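Shares 18 | Comments 2

SPEAKER NOTES – "What happens to the picker when the arm picks"
Slot is 2:00, right after coffee. Talk slow. Water on the lectern.

Open cold. No slide. Ask for hands – who here has worked a pick line? Not managed one, worked one. Wait for the hands, don't fill the silence.

Then: I did it for two summers, Kekeck warehouse, small parts. My knees still know about it. So when Ilidard asked me to come look at how the job changed with the Clovik cell, I said yes before they got to the fee. (pause if they laugh, move on if not)

Say what the job was. Walk, bend, reach into bin, check item, walk back. All shift. The scanner told you how slow you were.

NEXT SLIDE. Let them look first.

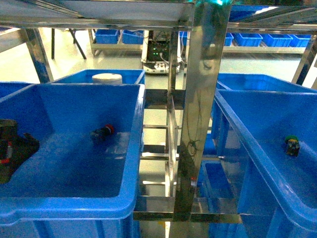
Small parts, big bins. Steel rack.

Point to make: a bin this size with one little thing in the bottom is a bad reach for a person. Shoulder over the rim, back bent, fingers feeling around. Easy to say "it's only a small part". Try it for a whole shift.

Second point – things don't lie how you want. Red cap, tipped over on its side. A picker doesn't even notice, hand just goes. The arm has to work it out every time. This is where the new job comes from. Somebody has to decide what's a good grasp, what counts as a miss, when to step in. At Ilidard that somebody is the old pickers. They were not hired for it. They got asked in July.

Training was 18 hours. Too short, everybody on shift told me so. Manager says it was fine. Give both, don't pick a side here, save it for Q&A.

NEXT SLIDE. Gripper view. Quick one.

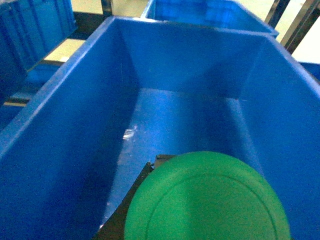 Notes and slides by the speaker

Green disc, black finger up against it, blue bin. Ask the room: is that a good hold? Let a couple people shout. No right answer from one picture and thats the point. The pickers argued over calls like this at every break I sat in on. They were good arguments! One woman could tell from the angle, she said, same way she could tell by feel before. That's skill. It has no line on the pay scale.

SAY THAT TWICE.

Pay. Careful here. Picker grade and "cell attendant" grade are the same money at Ilidard. Different work, more to answer for if it goes wrong. Furtado (the agency) bills the attendants higher. Don't say the amount, I don't have it in writing.

Ok what people liked:
– less bending, by a mile
– stopwatch gone from the wall
– get to talk to eachother

What they didn't:
– standing still. Feet hurt in a new way
– waiting. The arm sets the pace now and you can't get ahead to earn a slow half hour
– feeling watched, even when no one is watching

Survey slide is CUT, just say it: 60 people answered out of 70 on the floor. Most would not go back to straight picking. Most also said nobody asked them before the cell went in. Both true. Leave a beat.

NEXT SLIDE
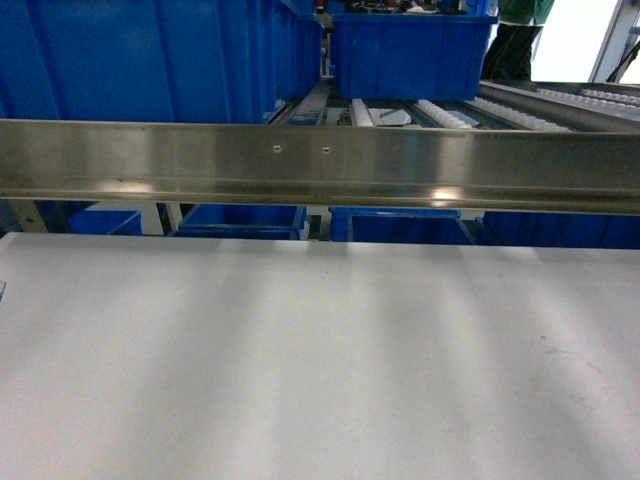
Rollers up top, bins below. Room for people too.

Use this for layout. Bins low down under the rail, bins up high, conveyor with the rollers. Somebody standing back there in a green top, on the far side of the conveyor. Ask – where would you put a person in this? Most plans I see draw the machine first, then find a spot for the human with whats left. Stools come last. Floor mats come last. At Kekeck we got mats after I quit.

My ask to managers: draw the person first. Where do they stand, where do they sit, who can they see, how far is the bathroom. Put it on the same drawing as the rack.

If short on time skip to last slide. If they look sleepy tell the glove story.

LAST SLIDE 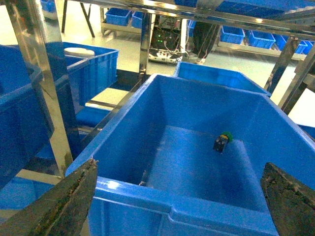
Green cap in the bin, gripper open.

Leave up for questions. Both fingers open, part on the bin floor between them and a bit beyond. Legs in the back there by the equipment – dark pants, light shoes. Say: I talked a lot about arms today and I'd like you to look at the shoes.

Q&A, stuff I expect:
"How many jobs lost?" – None let go while I was there. 2 people left and weren't replaced. Say both halfs.
"Is it faster?" – Not my study. Send them to Ilidard.
"Would you go back to picking?" – No. Knees.
"What should the union ask for?" – new grade, longer training, a say before install.

Handouts are by the door, pick up leftovers after. Return the clicker!!

2 comments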